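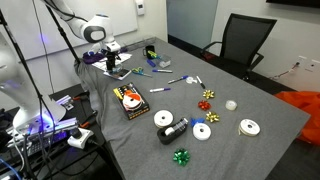
Slide 1. The wrapping table, with the first arm over the papers.

Speaker notes: "Two Arms and a Table: Building a Wrapping Station in a Shared Workshop"
Presented on behalf of the Desari Workshop by Milagros Tejada. Technical questions to Julián Palacios.

Opening (leave Slide 1 up)

Good evening, and thank you to the members of the Herrero makers' association for the invitation. My name is Milagros Tejada, and I coordinate member projects at the Desari Workshop. I will speak tonight on a build that began in March and is still under way. The project is called Jandier. Its purpose is to have two robot arms carry out the ordinary steps of wrapping a gift at a table set up much as a person would set it up.

Ask for a show of hands: who has built or repaired an arm at home? Pause. Adjust the depth of the next section accordingly.

Why wrapping

The members who proposed Jandier wanted a task that everyone in the room would understand at once. Paper bends, ribbon twists, and tape sticks to whatever it touches first. An arm that can place a wooden block within a hair of its target may still fail to lift the free end of a ribbon.

Refer to Slide 1. Draw attention to the bows and the ribbon spools. The two kinds of object call for different grips. A bow must be held lightly or it flattens. A spool can be held firmly, but a spool lying flat gives the fingers very little to close on, and one resting on its edge may roll. We have tried both positions and we keep both in the routine.

The scissors are there for reach and placement only. The arms do not cut. That was a decision of the membership, and it is written into the workshop rules.

The table

The cloth is gray and covers the work surface. Earlier trials were held on a bare top, and small items slid when the gripper came down beside them. The cloth holds them better. It also wrinkles, and a wrinkle of any height will stop a bow from sliding. We smooth it by hand before each run.

The markers, the highlighter and the mug belong to the layout. An early version of the table had only wrapping supplies on it, set out in rows, and the results were better than they deserved to be. Members voted to put desk items back. Performance fell the same evening and has been climbing slowly ever since.

(If time is short, skip to Power and cabling.)

On tape. The small loose rolls are clear, as is the roll in the black dispenser. Clear tape is hard for our software to find against a plain background. Mr. Palacios spent the better part of a month on this single item. His present method looks for the core of the roll and ignores the tape itself. It works on most attempts in the evening and on fewer in the afternoon, when daylight crosses the table. We have asked for a blind.

Power and cabling

Please point out the separate black table at the lower left of the slide. Equipment for the robots is kept there, off the work surface, along with the power strip. The association may wish to note the following practices, which we adopted after some difficulty:

The power strip serves the robot equipment only. Chargers and lamps go elsewhere.
Cables run down along the stand poles in a bundle, and are checked by hand before the arms are powered.
No one reaches across the table while either arm is enabled. The person running the session says "clear" aloud and waits for a reply.
Sessions end after 90 minutes. People become careless before the motors become warm.

Costs

The arms are on loan to Desari under a member agreement and are not included in the figures. Everything else, including stands, cabling, the second table and supplies, has come to $2,183. The largest single item was the stands. Ribbon was the smallest, although we have purchased it 6 times. Members should budget for supplies that will be used up, creased or taken home in December.

The fingertips currently fitted were made to a pattern by Fidetti, a two-person shop that shares our loading entrance. We are on the fifth version. Versions 1 through 3 were too smooth for ribbon. Version 4 held ribbon well and would not let go of it.

Results to date

Speak plainly here. The arms can pick up a bow and set it down at a marked spot with good reliability. They can move a spool from one side of the table to the other. Folding paper over a box has succeeded 5 times under supervision, with the corners left open. No complete gift has been wrapped from start to finish. The members consider this fair progress for evening work.

Audience members sometimes ask whether the second arm is needed. One arm can place a bow. Holding a fold shut while tape is applied takes two, and that step is the main subject of the next phase.

Requests to the association

Boxes of odd sizes, in any condition.
Leftover paper, the thinner the better.
One or two members willing to sit in on a session and record what goes wrong - experience with robots is not required.

Questions

Refer questions on the software to Mr. Palacios, who will be seated near the front. Questions on membership and insurance may be taken by the speaker. The room must be returned to its usual layout by 9:00 p.m., so please close questions at 8:40.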